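Teaching Materials / Work and Organisation / Unit 6

Handout: Automation at the parcel bench

Before the change, each bench at the Ortuño depot was staffed by 2 people. One placed the parcel with its waybill facing up and the other moved it on to the belt. A full shift meant 2000 parcels per bench. Staff were trained in a morning and seldom stayed beyond a year.

Under the Coris scheme, the placing of soft mailer bags passed to a two-handed robot. Rigid boxes remained with the staff. 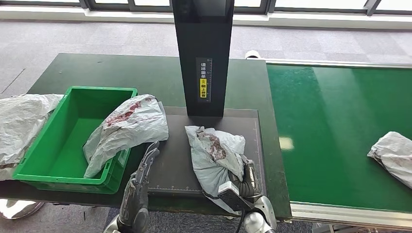

The effect on jobs was uneven. Begoñe Pacheco, shift lead, reported that her team spent less time lifting and more time dealing with unreadable labels and torn bags. These tasks call for judgement, yet the pay grade stayed the same for the first 6 months. Two employees asked to return to manual benches, where they could talk while working.

Students should consider who decides the pace of work once a machine sets it, and whether attending to exceptions ought to be graded as skilled work.

Reading for the seminar: V. Nieto, course reader, chapter 2. Written answers of 300 words are due in June.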